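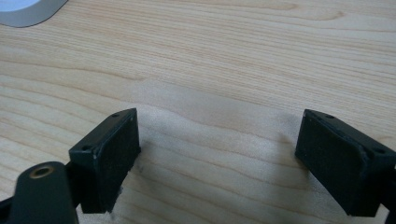
Informe de avance, agosto
Proyecto Fasero: cocina comunitaria y reparto de comidas en Groraddale

Va resumido, el detalle de gastos lo mandamos aparte.

Comidas servidas
Más de 1000 raciones en el mes. Julio había quedado bastante por debajo, con la cocina cerrada por la avería del extractor. Menú de legumbre y verdura de temporada, pescado una vez por semana. Los postres siguen siendo el punto flojo, casi siempre fruta.

Reparto a domicilio
16 hogares en ruta, la mayoría personas mayores que viven solas. Salida a las 12:30, última entrega antes de las dos. Dos reclamaciones por comida tibia. Hemos pedido presupuesto de cajas isotérmicas a Badum, todavia sin respuesta.

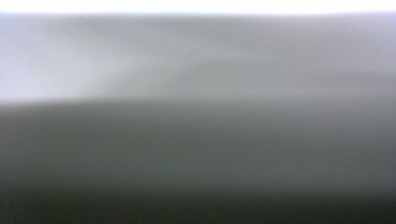

Formación
Curso de manipulación de alimentos terminado, 12 personas con certificado. El siguiente grupo empieza en octubre si hay sala. El ayuntamiento nos ofrece la de la biblioteca pero solo por las tardes, y a la mitad de los apuntados no les viene bien.

Proveedores
Mousavi nos mantiene el precio del arroz y el aceite hasta fin de año. La verdura ha subido. Probamos a comprar directamente a dos huertas del valle, buena calidad, entregas irregulares. Seguimos con las dos de momento.

Gasto no previsto
400 euros, reparación del extractor. Pedimos permiso para cargarlo a la partida de mantenimiento, que está casi sin tocar.

Pendiente
Renovar el seguro de la furgoneta.
Respuesta de Badum.
Encuesta a los usuarios, el borrador esta hecho, falta imprimirla y pasarla en las entregas de septiembre.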